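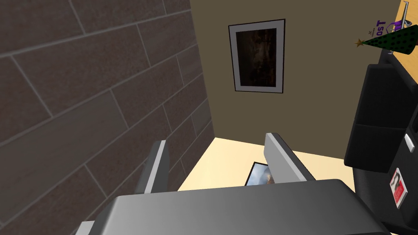

Mahawong asked in the review thread whether the planner is failing or whether we are just handing it a bad goal, and said they would not sign off another change to the cost weights until somebody could tell the two apart. Fair point. I spent June so far tuning weights without checking, so today was for checking.

Setup: Totasau branch, office room, sim only. Same scene file as last time with clutter placement randomised from the seed. Task is the reach to the chair seat. Controller gains untouched.

09:40. Added a log line at the point where perception passes the grasp pose to the planner. It writes the pose, the frame it is expressed in, and the age of the transform used to get there. We had the first two before, in separate files with different clocks, which made them useless for this.

10:25. Ran seed 657, the one that always fails. Planner returns "no valid path" after using its whole budget of 3,000 samples. Goal pose in the log is inside the backrest collision mesh. So on this seed Mahawong is right and the planner is doing its job.

11:10. Transform age on that run is 7 control ticks. Should be 0 or 1. The wrist view is being projected with where the arm was, and the arm is still moving when the segmentation result comes back. With the wrist rolled over, a small lag in the last joint pushes the estimate a long way sideways.

Changed the lookup to use the image timestamp instead of latest available. One line in the Orilholm wrapper, plus a wait with a timeout so it doesn't hang if the buffer is behind.
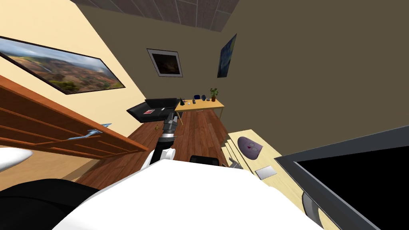 11:50. Reran 657 with the change. Goal is now clear of the mesh by the normal margin and the planner finds a path well inside budget. The elbow goes higher than I would like. I think that is the joint-centre term and not a fault, but leaving it alone for now as per the thread.

13:30. Ran 5 more seeds. Four plan first time. The other one still fails, and in that case the goal is fine and the start state is flagged as self-collision between forearm and body. Looks like padding on the body shell set too large in the Damport config. Separate ticket.

14:15. Side effect of the wait: the perception node now blocks the callback and the viewer drops frames. Moved it to its own thread. Viewer is back to normal. Need to check the shutdown path, it printed a warning on exit that I have not seen before.

To do:
- Push the timestamp change on its own, without the thread change, so it can be reviewed separately
- Make the planner report "goal in collision" as its own error and stop early
- Check padding values against the mesh
- Rerun the old weight sweep, the June results so far can't be trusted
- Reply to Mahawong with the two logs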